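Notes on the arrangement of a shared work table

Readers of this blog will recall that the study at Heststead was cleared in the autumn, and that the question of electrical supply to the large table was left open. The matter has now been settled, and I set out the position in this entry for those who asked to be kept informed.

The table had previously been served by an extension lead on the floor, which collected dust and was regularly struck by chair legs. My colleague Ivars Ramanauskas proposed that the supply be brought up to the working surface, where it could be seen and reached. I was at first reluctant, as I prefer a clear table, but after a trial of two weeks I withdrew my objection.

We considered models with a single master switch and decided against them. A lamp and a charger are seldom needed at the same hours, and it is preferable that each socket should have its own button. A strip of this kind, in white, is less obtrusive on a white table than the black lead it replaced, and it shows at once when it requires wiping.
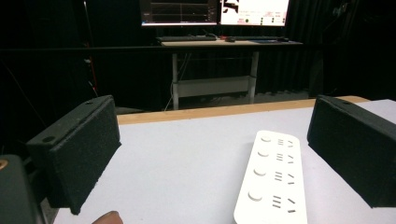

The question of where such a strip should lie is of greater consequence than it may appear. Placed across the table, it divides the surface and obstructs the movement of papers. Placed lengthwise, it leaves a usable area on either side. The buttons should face the person who uses them most often – in our case Ivars, who is left-handed and holds firm views on the subject.

The following practice has been adopted. Items in daily use are given the nearer sockets. Chargers are removed when the work is finished and returned to the Melleck box on the shelf. Drinks are kept to the side table without exception. Heaters are not to be connected to the strip under any circumstances; they have their own wall socket beside the door.

There remains the matter of the cable, which at present is held with two fabric ties of uncertain age. Replacements have been ordered, and I expect to fit them after 19th December, when the room will next be free for a full afternoon. The old floor lead has been labelled and put away in the cupboard under the stairs.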